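Prurow Robotics Club forum > Student projects > Kitchen counter task: how do we score the drawer box?

vurban
Posted Friday, March 23, 2018

Starting a thread so we stop having this argument in the hallway. This is the counter layout for the spring project.
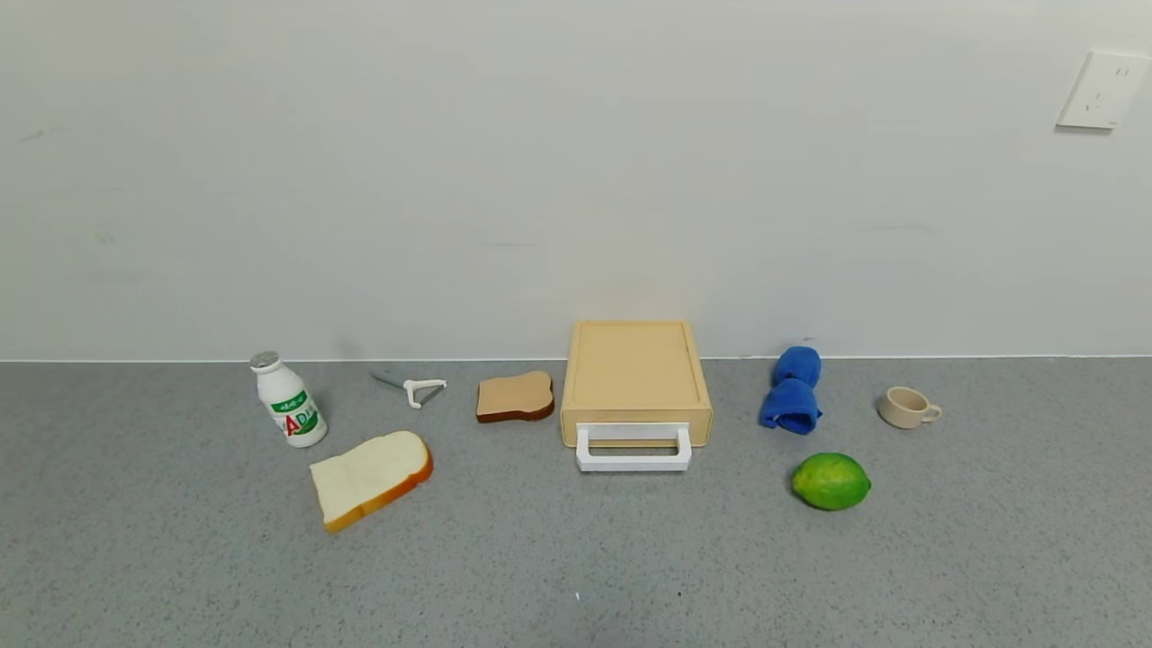
The task for each team is the same as in the handout. The arm gets a spoken or typed command with one object in it, picks that object up, and puts it down in the open space at the front of the counter. Every team gets 25 attempts. The order of the commands is drawn on the day.

What I need settled is the box with the white handle. Team Jinora wants opening it to count as a pick. Team Maeng says it isn't a pick because nothing leaves the counter. The handout only says "interact with the object named," which I wrote, and which I now regret.

Please post your opinion with a reason. I'll fix the wording before we start scored runs in April.

Vendula Urban

------

torque_wrench
I'm on Jinora so you know where I stand. Our gripper can get hold of the handle and pull. That is harder than picking up the lime. If it's worth nothing, teams will skip it, and it's the most interesting thing on the counter.

------

maeng_dylan
Interesting is fine but the score is for pick and place. You need two things for a point: object off the surface, object down in the front area. Pulling a handle does neither. If you want a separate drawer task, make a separate drawer task.

Also the box is against the wall. If the arm pushes when it should pull, it has nowhere to go and we stall the motors. We burned one servo in the fall doing that and I'm not eager to buy another.

------

torque_wrench
You stalled it because your current limit was off. Ours cuts out.

------

maeng_dylan
It was on. It was set too high. Different problem.

------

hollis_k
New this semester, so sorry if this is in the handout. There are two pieces of bread. If the command is "bread," which one is right? Our detector calls both of them bread and picks whichever has the higher score, and that is nearly always the big one in front.

------

vurban
Good question and it is not in the handout. The commands will be "bread" for the big pale slice and "toast" for the small brown one. If you pick the wrong one it's a miss. You can retrain or you can add a color check, I don't mind which.

------

hollis_k
OK, thanks. Color check sounds faster. The crusts are pretty different too.

------

sam_in_lab
Color check will bite you when somebody turns off the lights on the window side. Ask me how I know. We have 1393 labeled pictures from last semester on the shared drive in the Wilora folder, and a good part of them have bread in them. Use those and train it properly.

------

hollis_k
Is that the folder with the old labels? I opened one and the cup was marked as "bowl."

------

sam_in_lab
Some are wrong, yes. I fixed the first few hundred and then midterms happened. If you find a bad one, correct it and put your initials in the notes column.

------

maeng_dylan
Back to scoring. Can we talk about the peeler? It lies flat and there isn't much to grab. Our arm comes straight down and the fingers hit the counter before they close on the handle. I'd like to prop it up on something small.

------

torque_wrench
No. If we prop up the peeler then I want the towel flattened out, because half the time our depth reading on it is garbage.

------

maeng_dylan
The towel is easy. Close anywhere and lift.

------

torque_wrench
For your gripper. Ours has the hard fingertips and it slips off the folds unless we come in from the side.

------

vurban
Nothing gets propped up and nothing gets flattened. Come in at an angle, or change your fingertips. The printer is free most afternoons and there is soft filament in the cabinet under it.

------

bex_r
I'm scoring for both teams so I'd like rules I can apply without a debate every time. Two questions.

1. The bottle. If the arm gets it to the front but it falls over when the fingers open, is that a point? It doesn't have to stand for the handout, but I've heard people assume it does.

2. The cup. Does it have to end up with the opening facing up?

------

vurban
Bottle: point, as long as it stays on the counter. Cup: opening up, yes. I'll put both in writing.

------

maeng_dylan
I don't agree with the cup being stricter than the bottle. Either orientation counts or it doesn't.

------

vurban
A cup on its side is spilled coffee. A closed bottle on its side is just a bottle on its side. I'm keeping it.

------

maeng_dylan
Fine. Noted that I objected.

------

sam_in_lab
Suggestion for the box. Leave it out of the 25 and give each team 6 extra attempts on the handle at the end, scored as a bonus. Jinora gets to show it off and Maeng can sit it out without losing anything.

------

torque_wrench
I'd take that if the bonus counts in the final ranking.

------

maeng_dylan
I'd take it if it's only a tiebreaker. Otherwise it's the same as making it part of the task.

------

bex_r
Either one works for me. How far does it have to open, though? I can't score "a bit."

------

torque_wrench
An inch?

------

vurban
I'm going with Sam's version — bonus attempts at the end, used as a tiebreaker only. One inch, measured with the ruler that hangs by the whiteboard. The box goes back against the wall between attempts. Current limits get checked by Bex before anyone touches the handle, both teams.

New handout goes up on Monday. Hollis, come find me about the bread labels before you retrain anything.

------

hollis_k
Will do. I've corrected some of the cups already, initials are in the column.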